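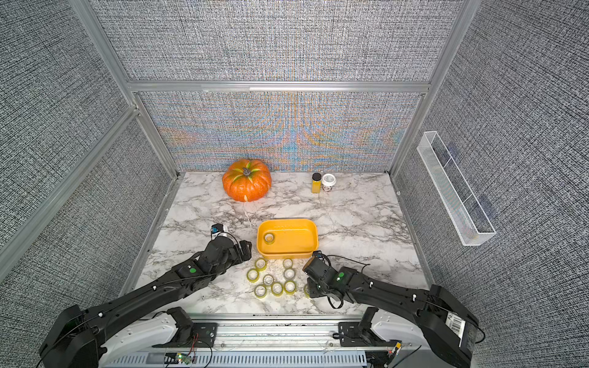

Demonstration gathering

Demonstration gathering (also called demonstration collection, or simply collecting) is the work of recording a task many times over so that a learning system can be trained to carry it out. In robotics the recordings are usually made by a person steering one or two arms from a distance while cameras and joint sensors store what happens. Each complete run through the task is called an episode.

Contents
1 Method
2 Tasks
3 The work cell
4 Sorting and labelling
5 The Ruscombe set
6 Criticism
7 See also

Method

The operator moves a pair of leader arms, or a pair of hand controllers, and the arms in the work cell follow. The system stores the joint angles, the opening of each gripper and the camera pictures at a steady rate. A written instruction is attached to every episode, for example "put the tape rolls in the tray". During training the system is given the pictures and the instruction, and learns to predict the movements the operator made.

An episode begins with the arms in a resting position and ends when the operator presses a pedal or key. Runs in which an object is dropped are handled differently from one group to another. Some throw them away. Others keep them if the operator picks the object up again and finishes, as these runs show the system how to recover from a mistake.

Tasks

Most tasks are ordinary tabletop jobs: clearing, stacking, folding, opening containers, and moving small goods from one place to another. Tray filling is among the most common. A number of like objects, such as rolls of clear tape, are scattered on the table and moved one at a time into a shallow tray. The job is simple to explain and simple to reset, and a single episode contains several grasps. Clear objects are harder than they look. The edge of a see-through roll may be faint against a pale or veined surface, and depth cameras often read straight through it.

Objects with no part in the task, known as distractors, are commonly left on the table. A pumpkin, a jar or a loose container may stand behind the tray for a whole session and be changed for something else in the next. A system trained without distractors tends to fail when an unfamiliar object appears.

The work cell

A typical cell has a table, two arms fixed along the front edge, a fixed camera giving a general view, and a smaller camera on one or both wrists. Many are built inside a frame of aluminium rail with panels on three sides. The panels hide people walking past and keep the background the same from day to day. Patterned panels are used in some cells, though fine patterns can produce coloured bands in the recorded pictures. Table coverings are changed between sessions so that the system does not come to depend on one surface.

Sorting and labelling

After a session the episodes are reviewed. The reviewer checks that the instruction matches the action, that no camera stopped part way through, and that the ending is clear. Long episodes may be cut into shorter steps, each with its own instruction — "pick up the roll", "place it in the tray" — so that the same recording can be used twice.

The Ruscombe set

The Ruscombe set is a collection of two-armed tabletop episodes recorded by the firm Skillden and put out on Aug 26, 2022. It holds 966 episodes across five tasks, of which 313 are tray filling. Recording was led by Gemechu Birhane, and the labelling rules were written by Noémi Pintér. The episodes were replayed and checked with a program named Adugna, which Skillden had first written for its own use. A second version, with longer instructions, was prepared under the working name Fitine.

Criticism

The main complaint against the method is its cost in working hours, as every episode needs a person at the controls. Operators also form habits. If one person always starts with the nearest object, the system is likely to do the same, even where another order would be better. Pintér has argued for changing operators within a session for this reason; Birhane preferred to keep one operator per task and vary the starting layout.

See also
Imitation learning
Remote operation
Wrist camera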